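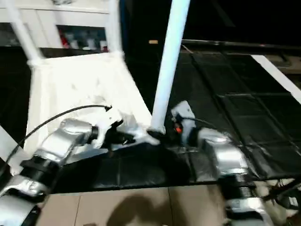 [flarine-users] Re: wrist camera updates and grasp pose jumping on close approach
March 11, 2023

Hi Mohcine, hi all,

Thank you for writing this up so carefully, and sorry it took me a while to get back to you. I wanted to run your config on our own arms before I opened my mouth, and then the arms were busy with something else, and then I had managed to break my own build (long story, entirely my fault, involving two copies of the same header). Anyway! I have now spent a good while with it and I think I can help with most of what you're seeing. I'm going to answer inline and ramble a bit, so get a coffee.

Mohcine Fawzy wrote:
> We moved from Flarine's old servo node to the new one and kept our
> perception config as it was. Far from the object everything is fine.
> Over the last part of the approach the target pose starts to wander,
> and just before the fingers close it sometimes jumps to one side. The
> planner follows the jump, which looks awful. Is the new node supposed
> to accept wrist updates all the way in? The old one never did this.

Yes, it is supposed to, and I'm afraid that is a change I argued for at the time. The old node quietly stopped listening to the wrist camera at a fixed standoff and drove the rest of the way on the last pose it had. That was lovely for stiff things bolted to a table and rather bad for anything that shifted when touched, so in the rewrite the cutoff became a parameter (wrist_update_min_range) and the default is zero. If you carried your perception config over and never touched the servo one, you are running with no cutoff whatsoever. It's in the release notes, in a paragraph I would not have found either.

Now, as for why it wanders. The Camargo tracker fits to whatever edges it has, and it reports a confidence based on how well those edges agree with the model. It doesn't know how much of the outline it is missing. When you are close to something big, you may be left with one long curved boundary on one side and a lot of shadow on the other, and a single smooth curve can slide along itself quite happily with a very good fit score.

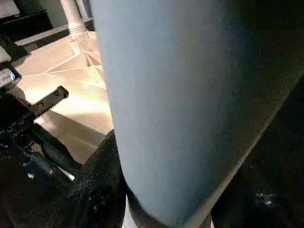 Wrist camera, fingers around a large pale blue-gray object. One long edge against the floor, very little texture otherwise.

On a view like that I'd ignore the confidence number completely. Have a look at the covariance instead, which Camargo does publish, on a topic that is off by default. Turn it on with publish_pose_cov and plot the largest eigenvalue against range. On our setup it is flat for most of the approach and then climbs like a wall over the last 12 centimeters. Yours will climb somewhere else, depending on your lens and what you're picking up, so please don't just copy my number.

> I tried raising the confidence threshold and it made no difference
> until I got it so high that nothing was accepted at all.

Right, that fits with the above. Put the threshold back where it was and gate on covariance. There is a filter for this in the tools repo, cov_gate, and it goes between the tracker and the servo node. When the gate closes, the servo node holds the last accepted target and carries it along with the object frame from the head camera, provided you have one. If you don't, it simply holds still in the base frame, and you are more or less back to the old behavior, which sounds like it suited you fine.

> Thin objects are worse. With white plastic parts it will pick one
> side of a wall, then the other, then the first again.

Oh, this one I know very well!
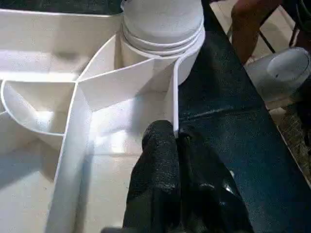

A thin wall gives you two parallel edges only a few pixels apart, and the tracker is free to match the model's left edge to the right edge in the image. Under soft light the bright top rim also reads as a third edge, and then you get the flipping you describe. Two things have helped us. The first is to set edge_search_px lower when you are close; the default is 18, and that is wider than the whole wall at some ranges. We use nine. The second is to turn on the pairing option, which makes the tracker accept or reject both edges of a thin feature together. It costs a bit of time per update, but I haven't found a case where it hurt.

Please check your timestamps as well. Your log shows the wrist images arriving almost 900 milliseconds after the joint states they get matched with, which would make any tracker look silly. I suspect the Trodent driver is stamping on publish and not on capture. There's a flag for it, and if you're on the July release or older the flag is ignored, so you'd need to update first. I would do this before anything else, now that I think of it, and I ought to have put it at the top of this message.

> One more question: with two arms on the same object, should both
> wrist cameras feed the same target?

I wouldn't. We let each arm correct its own grasp frame and keep the object pose with the head camera. When we fused both wrists into a single target, a bad update on one side pulled the other arm as well, and the force limits tripped within seconds. The Luslow branch has an attempt at doing it properly, with the closed-chain constraint inside the filter. I have read the code and liked it, but I haven't run it on hardware, so treat that as gossip. Once both grippers are closed we drop the wrist updates entirely and let the compliance controller sort out the small errors.

Could you send me a bag with the covariance topic on, for one big object and one thin one? Short ones are fine. And if anybody else on the list is running with the cutoff at zero and is happy with it, I'd love to hear what you're handling, as I'm tempted to change the default in the next release and would like to know whose day I'd be spoiling.

Thanks again for the clear report, and good luck with it!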